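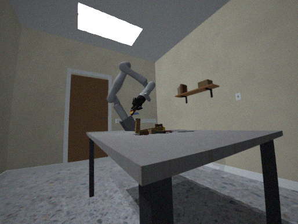

1. Purpose of the Project

The goal of this project was to compare two ways of showing a robot arm how to pick up small pieces from a cluttered table and set them down at a marked spot. The first way is remote control: the operator steers the gripper with a handheld controller and watches the result on a monitor. The second is hand guiding, in which the operator moves a small unpowered copy of the arm and the joint angles are passed on to the full-size arm. Both were tested in simulation only. The question was which method gives demonstrations that a policy can learn from with less cleanup afterward.

2. Simulated Workspace

The workspace is a closed room with a single table, a pedestal-mounted arm with a black gripper, and brown wooden blocks that act as clutter. One tall block stands on end in the cluster. It is the obstacle that caused most of the failed approaches, as described in Section 5. The target pieces are much smaller than the blocks.

The room model (door, wall shelf, ceiling light) was taken from the Clenthorpe scene set used in the earlier course assignment. None of these items can be reached by the arm. They were kept so that camera views from different positions would not all have a blank background. The ceiling light panel is very bright and washes out completely in low views. The level was left unchanged, as lowering it made the underside of the table too dark for the depth check.

3. Recording Setup

The recording software was Plurkcombe, with the simulator running on the lab workstation. Each demonstration was stored as joint angles, gripper opening, and rendered camera views. The operator pressed a foot pedal to start and stop a recording. The simulator reset the blocks to a new arrangement after every stop, whether or not the attempt had succeeded.

For hand guiding, the unpowered arm was clamped to a desk facing the monitor. It has the same joint order as the simulated arm but shorter links, so the two match in joint angles and not in gripper position. Operators needed a short practice period to get used to this. Practice runs were not recorded.

4. Procedure

The operator grasps a target piece, lifts it clear of the cluster, moves it sideways, and lowers it onto the marked spot. An attempt counts as a success if the piece is at rest inside the mark and the tall block is still upright. Attempts longer than 4,000 simulation steps were stopped and marked as failures.

A total of 500 demonstrations was collected, split evenly between the two methods. Melquiades Medrano recorded the remote control half and I recorded the hand guided half. This is a weakness of the design — operator and method cannot be separated in the results. We planned to trade places in August but the workstation was assigned to another course by then.

5. Observations

Hand guided recordings were shorter and had fewer pauses. With remote control the operator tended to stop above the cluster, correct the wrist angle, and then continue. These pauses had to be trimmed, because a policy trained on the raw recordings learned to hover over the blocks and sometimes did not come down at all.

Remote control was better in the final part of the grasp. Slow, straight downward motion is easy with a controller and hard with the unpowered arm, where a small shake of the hand shows up at every joint. Lateral error at the moment of grasp was some 7 mm for hand guiding before filtering. A low-pass filter removed most of the shake but also delayed the gripper command by a few steps, and the command had to be shifted back by the same amount.

Contact with the tall block was the most common failure in both halves. In hand guiding, it was usually the forearm or wrist that hit the block during the sideways move. In remote control it was the outside of a finger on the way down. The monitor view gave little sense of depth on the far side of the block. Adding a second view from near table height helped, although it was only available for the last part of the collection.

6. Open Items

The trained policies have been run only on block arrangements similar to those in the recordings. A test on the Valthorpe arrangements, with the tall block placed between the pieces and the mark, is set up but has not been run. Recordings that use both methods in one attempt (hand guiding for the approach, controller for the grasp) would be a reasonable next step, but Plurkcombe does not currently allow the input device to be changed while recording.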